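Drirnideo Trail: Frequently Asked Questions
Page maintained by Dezső Illés. Last revised 21 May 2021.

How long is the trail?
The signed route is 11 km, one way. It starts at the Holus parking area and ends at Cutero. Distance markers are placed every 2 km on the left when walking from Holus.

Is it a loop?
No. Return by the same route or take bus 41 from Cutero. The bus does not run on Sundays in August.

What is the surface?
Unpaved dirt for most of the distance, with a railed wooden boardwalk on one section. Dirt sections vary in width. Expect stones and gravel at the margins in places.

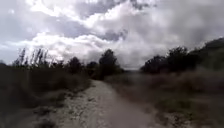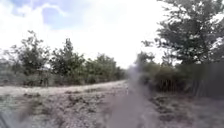
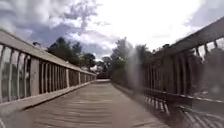

Can I bring a bicycle?
Yes, on the dirt sections. Dismount at the boardwalk and walk the bicycle across. Tires under 35 mm are not recommended.

Are strollers and wheelchairs suitable?
The boardwalk has no steps at either end. The dirt sections are uneven and are not graded for wheelchair use. Strollers with large air-filled tires can manage them in dry weather.

Does the trail close?
The boardwalk closes when the water gauge at Pitkänen reads above 8. The reading is posted at both trailheads by 9 a.m. Dirt sections stay open.

Are dogs allowed?
On a leash, maximum length 2 m.

Is there drinking water?
At the Holus parking area only. The tap is shut off in winter.

How do I report a loose plank or a fallen branch?
Write the number of the nearest distance marker on a report card and leave it in the box at either trailhead.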